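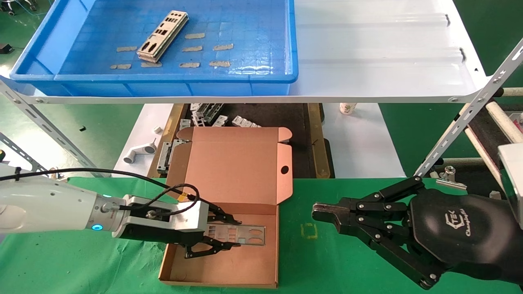 Kumiko Nomura told me to check the fingertips before I touch a single line of the program, and after two evenings of fiddling with offsets I'm starting to think she has a point. But I'd love more opinions before I take the gripper apart!

Gripper lets I/O shields rotate during the place move. Linkage, pads or cable?

Sunita Escobedo
Posted July 15, 2022
3 min read

Hi all! We run a small packing cell at Grulska. The arm picks I/O shield plates with a two-finger parallel gripper and lays them in a cardboard box. It ran beautifully from April on, and I still get a kick out of watching it. I keep a log of every place, and the first 1,181 were fine apart from one bent plate that was my own fault. Now the log stands at 2,208 and the plates have started to come in crooked. They leave the pick point straight and then pivot between the fingers, so one corner catches the box wall and the arm stops on a force limit.

What I've done so far:
- reran the tool calibration in Kubo (it passed, no change)
- wiped the fingertips with alcohol (better for an hour or so, then back to crooked)
- slowed the approach (fewer stops, same crooked plates)
- swapped the box, swapped the batch of plates, no difference

I did NOT raise the grip force. The plates are thin and full of cutouts and I've already made one banana.
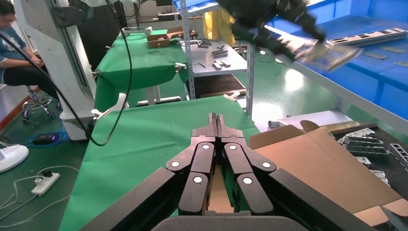 Backlash is my main suspect, because when I hold one tip and rock the other by hand, power off, I can feel a tiny click. It's hard to say which joint it comes from. The tips do come in close to each other when the gripper closes, so I don't think anything is badly bent. What I'd like to do is pop the round white caps off the pivots and look at the pins, but are those caps meant to come off? I can't find a word on them in the papers we were given, and I don't want to learn by cracking one.

If anyone has had a linkage gripper like this apart, please tell me everything. I find these mechanisms so much fun and would happily spend a whole weekend on it, but we need the cell running.

Takumi Katayama

Oh, I like this problem. I'd leave the caps alone for now, whatever they turn out to be. If they're press-fit you may get one off in one piece and never get it to sit right again, so ask the maker first.

A click at the tip can come from places much easier to reach than a pin. Check in this order:

Lock out the arm and shut off power to the gripper. Check both fingertip screws. Mine looked tight and took nearly a quarter turn. If yours had thread lock on them, clean off the old stuff and put on fresh, the medium kind.

Check the screws between the gripper and the wrist flange. Looseness there feels exactly like finger play when you have a fingertip in your hand. Brace the gripper body with your other hand and see if the click goes away.

Then lay a small straightedge across both tips with the fingers nearly closed. If one sits proud, you're pinching the plate on an edge instead of a face, and a thin plate will swing on that edge like a door. I had this on a bracket cell and chased it for days. Fresh pads fixed it in ten minutes! We buy Itow sheet and cut our own. Change both sides together, even if one looks fine.

The alcohol helping for a while is the best clue you have. To me that says grip surface. The play might be there as well and might have been there since day one. Did you ever feel for it when it was new?

Sachiko Tsuchiya

+1 to pads. Also look at your cable. You've got one running along the top of the arm and looping over the gripper, and if that loop comes up short when the wrist turns for the place, it can tug the tool sideways. Jog through the move slowly with nothing in the fingers and watch the loop the whole way. I re-tied ours with a bit more slack and stopped getting stops.

Kátia Lins

had same thing, was grease. somebody greased the linkage and it crept down to the tips. clean and dont over grease

Sunita Escobedo

You people are wonderful. Fingertip screws first: one was loose, and the click is gone with it tightened! Straightedge showed the left pad worn to a slope, so I cut new ones for both sides. Cable loop looked fine through the whole move, but I'm keeping that tip. No grease that I could find. I've run 216 places since and had one crooked plate, which may have been crooked at the pick, I was getting coffee. The caps stay on. I've written to the maker about them anyway, out of pure curiosity, and will post what they tell me.

Related threads
Cutting your own gripper pads: what thickness for sheet metal?
Kubo tool calibration passes but the TCP is off
How much slack in a wrist cable loop?
Thread lock on small fingertip screws, yes or no
Force limit stops when placing into cardboard boxes

Masari Community Help | Contact | Posts belong to their authors | Back to top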